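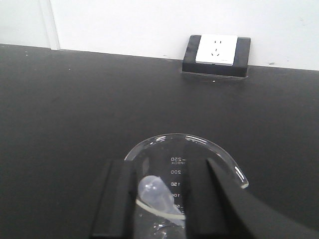 Evening Science Courses Return to Fovthorpe

Registration for the spring term of evening courses at the Fovthorpe Adult Learning Center is now open to all county residents. The term offers 119 places, of which 34 are reserved for first-time students. Returning students may enroll in no more than 2 courses.

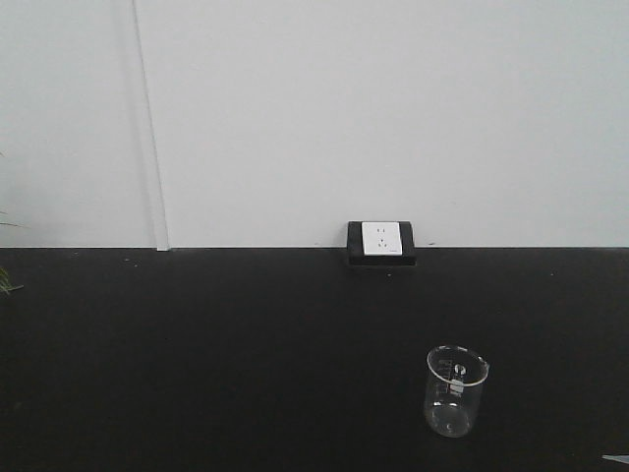

The fee remains $100 per course, unchanged from November. Holders of a Skandar library card may apply for a reduced rate at the front office. Applications must be received before the first class meeting.

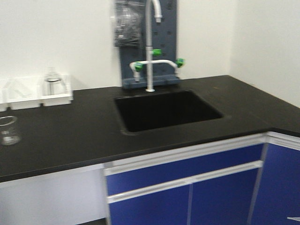
Sqalli, Registrar
14 March 2025

Introductory Chemistry will meet on the Vistedska Street campus. All other courses remain in the main building. Students who require evening parking should request a permit when they register.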